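Search articles, authors, keywords Search Advanced search

4. What a crumpled cloth is like before anyone folds it

When I started on this part of the Ekau study I thought the folding would be the interesting bit. I had a whole coding sheet for folding (halves, thirds, the roll, the thing where you pin one corner under your chin) and about three lines for what comes before it. Then I read through the first batch of diaries and saw that people hardly wrote about folding at all. They wrote about finding the corners. Page after page of it! So this section is about the stretch between a cloth landing on a surface and the first proper fold, which I've been calling the opening-out.

A quick word on where the material comes from. The diaries were kept by 71 households in Putudov and Conneely, mostly in March, and each entry covers one item of laundry from the moment it was put down. We collected over 2,000 entries and kept 1,979 after dropping the ones where the writer changed items halfway through or where I just couldn't read the handwriting. Entries could be as short as a line, and plenty were. My favorite says, in full, "towel, corner, corner, done."

4.1 The surface underneath

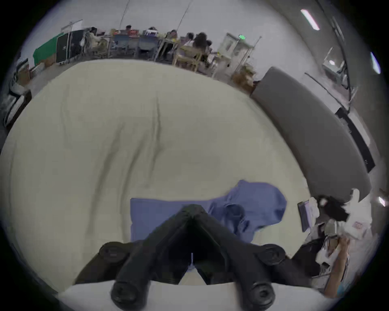 I had expected people to tell us about the cloth, and they did, but they were nearly as chatty about what the cloth was lying on. Beds came up far more than I had planned for. People like a bed for folding because it's big and you can tip the whole basket out, and then they grumble about it in the very next sentence. The trouble is that a covered surface has wrinkles of its own. A big cream sheet with long soft folds running across it and a wide hump in the middle gives a blue cloth nothing flat to be compared with, and if you're trying to judge whether your cloth is smooth you end up looking at both sets of creases at once. Color helps a lot with the sorting out (blue against cream is easy on the eye), and several diary writers said they dreaded white pillowcases on white sheets for exactly this reason. One of them wrote that she "folded the bed a little" every time she did the pillowcases, and I knew just what she meant.

The other complaint about soft surfaces has to do with grip. When you sweep your palm over a cloth on a hard table, the cloth moves and the table doesn't. On a loose cover the two can travel together, so the wrinkle you were chasing just pops up again farther along, now with a second wrinkle under it. People had their own fixes. They leaned a forearm on the cover, or tugged it tight first, or gave up on sweeping and shook the cloth in the air. I coded all of these as "settling the base," and I'm not totally happy with the label, but Fornell's older scheme for household linen has no slot for it and I had to call it something.

4.2 Flat parts and bunched parts

The second thing I got wrong was treating "crumpled" as one condition. My first coding sheet had a box for crumpled and a box for flat, and the diary writers ignored both. What they described was nearly always a mix: part of the cloth already lying the way you'd want it, and part of it in a wad. They talked about the good end and the bad end. They had opinions about which to start from, too, and those opinions were strong.
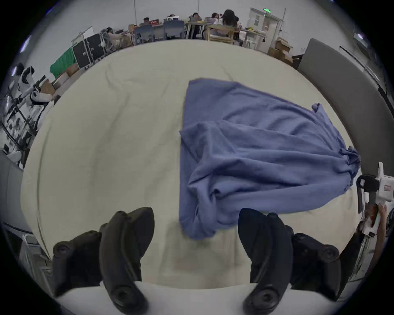
Figure 2. Blue cloth before opening-out, with a straight fold along its upper-left edge and the right end gathered into a twisted bundle.

The cloth in Figure 2 would be a nice test for the two camps. Starters from the good end would go for that straight fold at the upper left, hold it, and work outward, letting the wrinkles in the middle open as they come. Starters from the bad end would head for the bundle on the right and undo the twist before touching anything else. There's also the small corner sticking up at the upper right, and a fair number of our writers would have grabbed it without a second thought, because a corner you can see is a corner you don't have to hunt for.

I lean toward the good end myself — it's how I was taught — and I tried to keep that out of the coding. Where an entry could be read either way I marked it unclear and moved on. The unclear pile got bigger than I'd like, mainly from the short entries, and the towel person is in there.

One more wrinkle (sorry). A straight edge in a heap of cloth may be a hem or it may be a fold, and from a few feet away they can look very much alike. Writers often reported picking up what they took for a hem, giving it a shake, and finding they were holding the middle of the thing. In the coding I call this a false edge. It matters for Section 5, where I look at how many times people change their grip, since an entry with a false edge nearly always has a restart in it and shouldn't be lumped in with the ones where somebody simply let go and took hold again. I've kept the two apart in the tables from here on, and the restarts are listed under the household they came from.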